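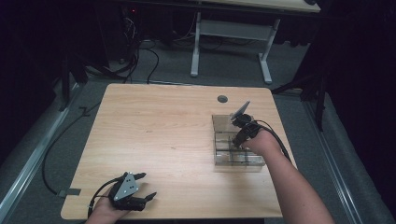 Ikov
So the strap didn't fail, the cable did. I wouldn't call that the same fault, and I don't see why the thread title says "grip failure."

Madigan_K
Because that's what the log says. Original post again for people who skipped page one: we do plate handling with hand-worn grippers, plate out of the rack, plate back in the rack, to teach the arm downstairs. On run 15 the right gripper let go with a plate over the slots. No squeeze change from the operator. The fingers just opened. Plate dropped flat across the dividers and slid off onto the carpet. No injury, one bent corner.

Ikov
"No squeeze change" according to whom? The operator? I have yet to meet an operator who squeezed wrong.

Madigan_K
According to the trace. Squeeze signal is flat, then it's zero for one sample, then it's flat again. A hand doesn't do that.

keltumgate
Agree with that part. A zero for one sample is a dropped reading. What I don't buy is the vendor's answer, which you quoted on page one, that it's "within normal signal behavior." If a lost reading gets treated as "open the fingers," that's a design choice and a bad one. Ours did the same in October. We were told to update the software. We updated the software. It did it again 2 weeks later.

Kimby
Did you try fixing the cable though? Look at how it goes over the back of the forearm and off the side of the table. Every time you lift, you're tugging the plug. I'd bet money on the connector before I'd bet on software.

keltumgate
Both can be true. A plug works loose AND the thing opens when the plug works loose. The first one is housekeeping. The second one is what hurts somebody when the load is heavier than a thin plate.

Ikov
Now we're at "hurts somebody." It fell on carpet.

keltumgate
This time.

Cristian Huaranga
I ran the same job for a while and we had five of these drops before anyone wrote one down. People just picked the plate up and kept going, and the bad run went into the training set with the good ones. So ask what the arm learned from them. Ours had a habit of opening early over the rack and we spent ages blaming the arm.

Madigan_K
That worries me more than the bent corner. I went back through 70 runs last night. Only checked for single zero readings on the right hand. Found them in 5 runs, and four of those didn't drop anything because the fingers happened to be empty. Haven't done the left hand yet.

Ikov
Okay, that's at least a number. Same cable on all five?

Madigan_K
Same gripper. I can't swear to the cable, they get swapped around and we don't label them. Yes, I know.

Kimby
Label them. Then swap left and right cables and leave everything else alone. If the zeros move to the left hand, you've got your answer by lunch.

Ikov
And if they don't move, it's the gripper or the socket, and I'll stop complaining about the title.

keltumgate
Tape the cable to the forearm with some slack at the wrist while you're at it. But not on the same day as the swap or you won't know which one did it. And please don't close the ticket if the zeros go away. I want to hear the vendor say what the fingers are supposed to do when the reading is missing. We asked them and got a link to the manual, which doesn't say.

Madigan_K
Asked them this morning in those words. Cables are labeled now. Swap goes in tomorrow, and the 5 bad runs are out of the set until I've looked at each one.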